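August 30, 2020

I have finally got the hang of rye bread and I'm so pleased I could shout about it from the roof! My starter (a gift from Zuzanna Marciniak, who grew up on the stuff) has been alive since May, and after a long run of flat, gluey loaves it has given me two good ones in a row.

The big change was patience. I used to bake as soon as the dough had risen a bit, usually because I was hungry. Now I leave the first mix for 12 hours with a plate on top, and it smells wonderful by morning — sour, a bit like apples.

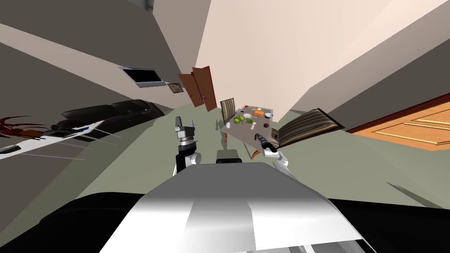
Rye dough never turns smooth and stretchy like wheat does, so don't wait for it. It's more like wet cement. I scrape it into the tin with a wet spoon, pat the top flat and scatter caraway over it (plenty!).

It goes in very hot for the first 10 minutes, then I turn the oven down and give it another 40 or so.
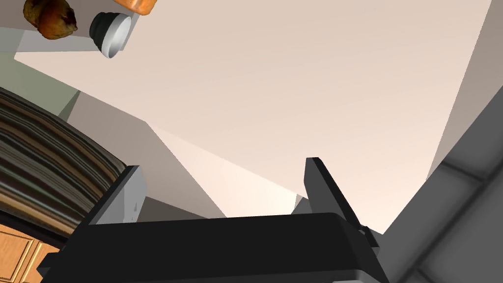
Then comes the hard bit, leaving it alone until the next day. I've cut in early more times than I'd like to admit and the middle sticks to the knife every time. Wait, slice it thin, and have it with cold butter and a pickled cucumber. Next I want to try one with sunflower seeds and a spoonful of black treacle.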